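進捗報告　屋外テーブル環境における把持動作データの収集（5月分）

Lendport 開発助成担当 御中
Pastura 事業チーム
2019年6月11日

5月は、この事業を始めてからいちばん手応えのある月になりました。手持ちグリッパーによる収録は計1,641件に達し、そのうち352件が屋外のテラス席で録ったものです。前回の報告では屋外分がまだ20件しかなく、先行きをご心配いただいていたので、まずこの数字をお伝えできるのがとても嬉しいです！

収録の内容
対象は引き続き、卓上にある日用品をつかむ、持ち上げる、置き直すという短い動作です。ボトル、マグカップ、コースターなど、形も高さも違うものを同じ卓に並べ、1件ごとに配置を変えています。人が普段どおりに使っているテーブルに近づけたいので、ノートパソコンや鉢植えも片付けずにそのまま残しました。背景が込み入っているほど学習側は苦労しますが、その苦労こそ今回ほしかったものです。

屋外で分かったこと
ガラス天板の映り込みは予想以上に手ごわい相手でした。周囲の木や空が天板に映るため、Barros（当方の姿勢推定モジュール）が卓面の高さを見誤ることがあり、5月前半の収録のうち114件は軌跡の再計算に回しました。再計算はすべて終わっており、結果は良好です。半透明のボトルも輪郭が拾いにくく、キャップの縁を手がかりにする方法に切り替えてから、ラベル付けがずいぶん楽になりました。曇りの日は影が柔らかく、収録には向いています。晴天の件数がまだ少ないので、6月は日差しの強い時間帯をあえて選ぶつもりです。

データの整理
収録分は毎日夕方に Flodgate へ取り込み、動作の開始と終了、つかんだ物の種類、失敗の有無を記録しています。失敗例も消さずに残す方針に変えました。滑って落とした、指が隣の物に触れた、といった例を混ぜて学習させたところ、つかみ直しの動きが目に見えて自然になり、チーム一同かなり興奮しています。ただ、失敗の分類基準が作業者によって少しずつ違うので、判定表を一枚にまとめ直しているところです。

遅れている点
グリッパーの指先の交換部品が届くのに時間がかかり、5月の第3週は収録が二日止まりました。予備を一組多く持つことにし、費用は現行の消耗品費の中で収まります。追加のお願いはありません。

6月の予定
・晴天下の収録を増やす
・柄の多い物、薄い物（カード類など）を対象に加える
・縁が曲線になった卓で、端に近い位置からの把持を重点的に録る
・判定表の改訂版で5月分のラベルを見直す

薄い物の把持は私たちもまだ試し始めたばかりで、指先の角度をどう取るのがよいか、作業者の間でも意見が分かれています。まずは両方のやり方で録り、学習結果を比べてから決めたいと考えています。比較の途中経過は次回の報告に載せます。収録現場の見学も歓迎です。ご都合のよい日をお知らせいただければ、グリッパーを実際に手に取っていただけるよう準備しておきます。

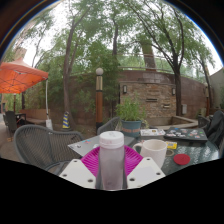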